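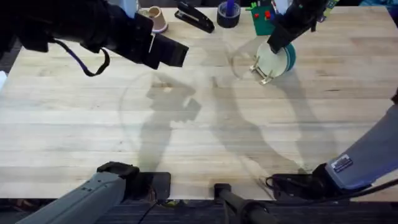
A pale timber tabletop, with two robot arms at work over it.

I've kept a food diary on and off since July, and I'd like to say a kind word for giving it up. My friend Neema Muli swears by hers (she's on day 197, bless her) and I'm glad it suits her. Mine told me I'd had 407 calories at brekkie and left out that I'd eaten it on the back step with my dad, talking about his tomatoes, which seems to me the better half of the meal. By the end I was skipping the soup at my sister's place in Ernbridge, only because I couldn't work out how to enter it! If you've got a medical reason to track, please do, and listen to your dietitian. The rest of us might try a week of simply noticing when we're full, and see how we go.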